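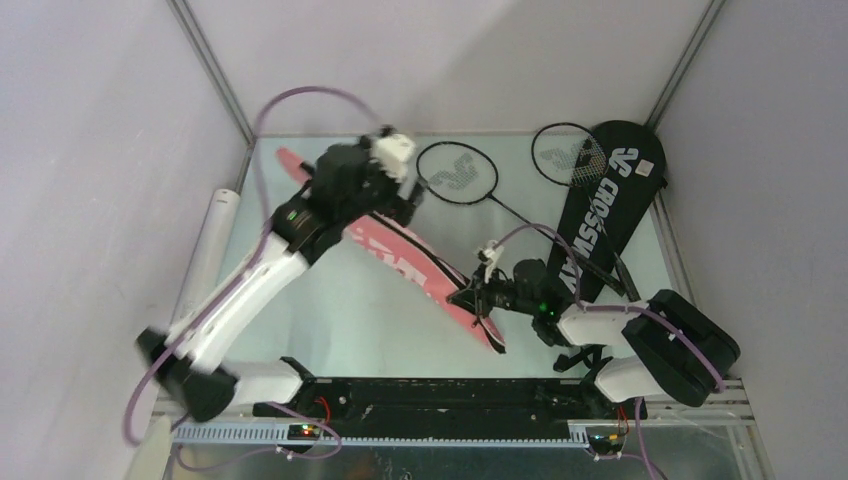

Page last changed: 7/19/20

Home Projects Reports Equipment Staff Contact
Search this site Enter keywords Go

Equipment Planning for a Two-Arm Packing Cell
Student project report, Vida program
Prepared by Csenge Szabó. Project supervisor: Győző Nyitrai

1. Purpose

The Flellum project studies how two small robot arms can share the handling of long, soft or awkward goods. The present report covers the equipment side only. It records what the group has in use, what must be bought before the second term of work, and how the purchases should be ordered. Control software and test results are treated in a separate report.

2. Present equipment

The cell consists of two white-and-black arms on either side of a light-gray table, with pale walls on three sides. Both arms stand on a black rail along the front, above a slotted cable tray. The current work uses badminton rackets and their covers, one cover pink and red and the other black with CROSSWAY printed along it. With the grippers over opposite ends of the pink cover, the two arms must reach well across the table from their bases, and the reach of each arm was therefore taken as fixed in all of the planning below.

Cables are the first concern. The purple cable on the left arm loops high above the arm and also trails past the base. The group considers this acceptable for short sessions but not for unattended running. The small circuit boards near the ends of the rail are mounted in the open and should be covered.

3. Items requested

Cable guides and clips, both arms. Quoted by Jingate as one kit per arm, two kits in total, at $64 per kit.

Replacement gripper fingers. Soft goods such as a zippered cover need a wider contact surface than a racket shaft. One set from Flalport is quoted at $138 and includes the fasteners. The group asks for a single set at first – a second should be ordered only after the fit has been checked.

Covers for the circuit boards. These can be printed in the school workshop and carry no charge to the project.

Rackets and covers. No purchase is requested. The items already in the cell are sufficient for the planned work.

The total requested is $266. Shipping is paid from the general department account and does not appear in this figure.

4. Order of purchase

The cable kits should be bought first. They do not depend on any design decision, and the arms will have to be stopped while they are fitted. The gripper fingers should follow once the drawing of the mounting plate has been approved by Mr. Nyitrai. If the drawing is not approved by March, the finger order moves to the next budget period and the money for it is returned.

5. Items considered and not requested

A larger table was discussed. It would leave more room at the back when the rackets and both covers are out together, but the walls and frame would need to be rebuilt to match. A longer rail was set aside on the same grounds. A third arm was proposed early in the project – the group did not seek a quote for it.

6. Open points

The Jingate quote does not state whether the clips fit the existing cable diameter, and a sample clip has been requested. Storage for the old gripper fingers has not been assigned. Both points are to be settled before the order form is signed.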